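## A Place for Small Things

Most people who own a compartment box bought it for one purpose and use it for another. Mine was sold by Grallano as a tea chest. It has held tea, then buttons, then fuses, and since June it has held beads.

Wood boxes cost more than plastic ones. The Kellavis shop in Drusstead sells a clear plastic organizer for 11 dollars, and it works fine. The dividers lift out, though, and beads slide under them. In a good wooden tray the dividers stay put, and the lid sits flat all the way around.

Before you buy, open and close the lid 4 times. Check the corners. Then think about what you'll keep in it. I sorted 344 beads into mine one evening – by color first, then by size – and had to start over when I saw that size mattered more. 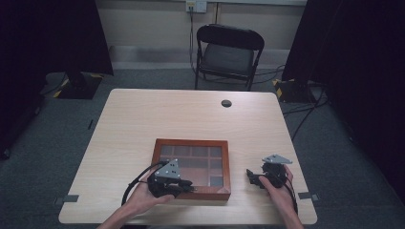
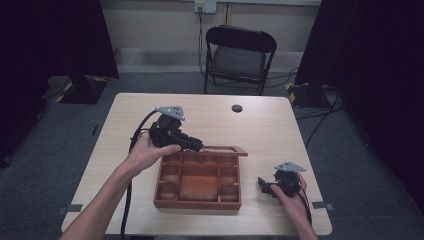
*A reddish-brown compartment box on a light wood table*

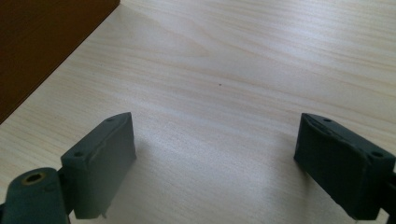
Sort on a bare table with good light. Mabuza makes a felt mat for this, and it does stop things from rolling, but small beads get caught in the pile. I went back to the plain tabletop after 4 evenings and put the mat under a lamp.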